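Wir suchen Menschen mit ruhiger Hand: Teilnahme an der Studie "Vormachen" in Warkau

Liebe Interessierte,

schön, dass Sie auf unsere Seite gefunden haben! Für unser Projekt Zukurora suchen wir ab sofort Leute, die Lust haben, einem simulierten Haushaltsroboter per Fernsteuerung zu zeigen, wie man sich in einer Wohnung bewegt und dort Dinge aufnimmt und wieder abstellt. Der Roboter kann das nämlich noch nicht besonders gut, und am besten lernt er, wenn ihm jemand die Aufgabe geduldig vormacht, gern auch mehrmals und gern auch mit kleinen Umwegen.

Vorkenntnisse brauchen Sie keine. Im letzten Durchgang im Februar hatten wir einen pensionierten Busfahrer, zwei Schwestern aus dem Kirchenchor und mehrere Studierende dabei, und wer am Ende die saubersten Fahrten abgeliefert hat, hätten wir vorher bestimmt nicht erraten (es war der Busfahrer, und er hat sich sehr gefreut).

Was erwartet Sie?

Sie sitzen bei uns im Labor in der Nyaga-Halle vor einem Bildschirm und halten in jeder Hand einen Controller. Mit dem linken fahren Sie, mit dem rechten bewegen Sie den Arm. Auf dem Bildschirm haben Sie eine Wohnung vor sich, die komplett am Rechner entstanden ist; kaputtgehen kann also nichts, und wenn Sie einmal gegen eine Wand fahren, setzen wir den Durchlauf einfach zurück. Die Aufgaben lesen wir Ihnen vorher vor, zum Beispiel: "Fahren Sie zum Regal im Durchgang und bleiben Sie davor stehen."

Ansichten aus der simulierten Wohnung:

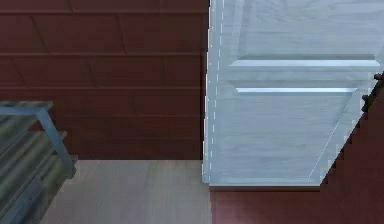
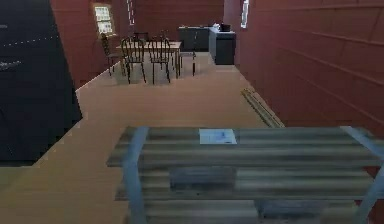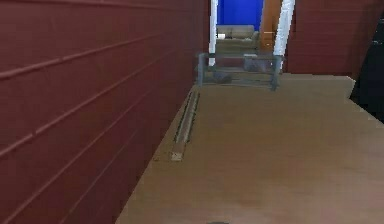 Eine Sitzung dauert 195 Minuten, und darin sind die Einführung, eine lange Kaffeepause und genügend Zeit für Fragen schon enthalten. Sie kommen insgesamt zu drei Sitzungen, die Sie mit uns frei vereinbaren können, auch am frühen Abend. In der ersten üben Sie vor allem das Fahren durch enge Stellen, danach kommt das Greifen dazu, und in der letzten Sitzung wiederholen Sie Aufgaben, die Sie schon kennen, damit wir sehen, wie sich Ihre Art der Steuerung mit der Zeit verändert. Bitte lassen Sie sich von missglückten Versuchen nicht entmutigen, auch die speichern wir und werten sie aus!

Wer kann mitmachen?

Sie sollten volljährig sein, Deutsch oder Englisch verstehen und beide Hände ohne Schmerzen längere Zeit bewegen können. Eine Brille stört überhaupt nicht. Wem bei Computerspielen leicht schwindlig wird, der sagt uns bitte vorher Bescheid, dann machen wir erst einmal eine kurze Probefahrt. Linkshänderinnen und Linkshänder sind uns besonders willkommen, wir können die Belegung der Controller tauschen und haben bisher viel zu wenige von Ihnen.

Was bekommen Sie dafür?

Wir zahlen 12 Euro pro Stunde, dazu die Fahrkarte aus Rineck oder den umliegenden Orten. Ausgezahlt wird nach jeder Sitzung, auch dann, wenn Sie danach nicht weitermachen möchten. Aufgezeichnet werden Ihre Steuerbewegungen und das Bild aus der Simulation, nicht aber Ihr Gesicht oder Ihre Stimme. Die Einwilligung schicken wir Ihnen vorab zu, damit Sie alles in Ruhe zu Hause lesen können.

Wie melden Sie sich an?

Schreiben Sie uns über das Kontaktformular ein paar Zeilen mit Ihrem Namen, Ihrer Telefonnummer und den Tageszeiten, die Ihnen gut passen. Ximena Godoy kümmert sich um die Termine und ruft Sie zurück. Bei technischen Fragen hilft Barnabás Jakab gern weiter, und durch die Sitzungen selbst begleitet Sie Yevdokiia Kuzmenko, die sehr viel Geduld mitbringt und jede Frage gern auch ein zweites Mal beantwortet.

Der Eingang zur Halle liegt auf der Hofseite, bitte bei "Zukurora" klingeln. Ein Aufzug ist vorhanden.

Wir freuen uns auf Sie!

Ihr Team von Zukurora, Warkau
August 2021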